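Hultero Help – Home – Browse topics – Crafts & Paper – Toys & Games – Sign in

Wrinkled calligraphy paper under building bricks – can I get it flat again?

Last updated 2026-03-09

Endale

I have a big sheet of white paper with black cursive Chinese calligraphy on it, with small square seal stamps between the columns. It has been the cover on our play table since January and the kids build on top of it. I like the look and would like to keep it, but the paper has gone wavy and the bricks don't stand well on it. The big green baseplate rocks if you press on a corner.
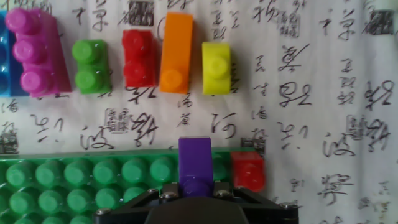

The paper with some of the bricks and the baseplate on it

The sheet is a print, 600 mm on the short side, and I paid very little for it. I don't know what kind of paper it is. Can I iron it? And is there a way to keep it flat afterward without gluing it to the table? The table is a rental item and has to go back clean.

Share – 2 shares – 3 answers

Gerrit Lambrechts

You can iron it, but go from the back and keep the heat low. Lay it face down on a clean cotton sheet, put a second cotton sheet on top, and move the iron slowly with no steam. Try one corner first. Some printing inks soften with heat and will mark the cloth, and if you see any black on the sheet after the corner test, stop there.

Then put it under a board with books on it for two days. Most of the flattening happens in that step. I have done this with old maps and the small waves came out. Sharp creases stayed visible but you couldn't feel them anymore.

For the table, get a clear PVC table cover cut to size, 2 mm thick. The paper goes underneath and the weight holds it down. Bricks stand fine on it. The cover smells for a few days, so air it out first.

5 people found this helpful

Iketard

just buy another one and tape the corners

Wouter Wuyts

I agree with Gerrit about the board and books, but I would skip the iron if you don't know the paper. Twenty minutes in a steamy bathroom does the same job on thin paper – hang it well away from the shower so no drops land on it, then press it while it is still slightly limp. Don't do this if the ink is real brush ink or if the stamps smear when you touch them with a damp cotton swab.

About the baseplate, check that it isn't bent. Put it on a bare part of the table and press the same corner. Mine had a warp from being stored on its edge, and I had been blaming the tablecloth.

20 people found this helpful

3 comments – Add a comment – Report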